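Tulgate Residents Forum > Shared Kitchen > Nut storage over winter

records_desk
Members are reminded that walnuts in the shell should be stored below 20 degrees. The Kirkano guidance permits keeping them until December.

grosby_lane
I must disagree. Shelled nuts spoil quickly, but whole ones keep well past that date. We purchased 5 bags from Timmermans and have discarded none.

records_desk
The guidance concerns flavor, and the date stands.

unit134
Are trays acceptable, or are net bags required? 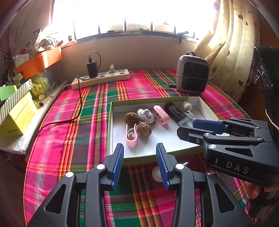
Two walnuts in a shallow cardboard tray.

grosby_lane
Trays are acceptable. Please keep them uncovered.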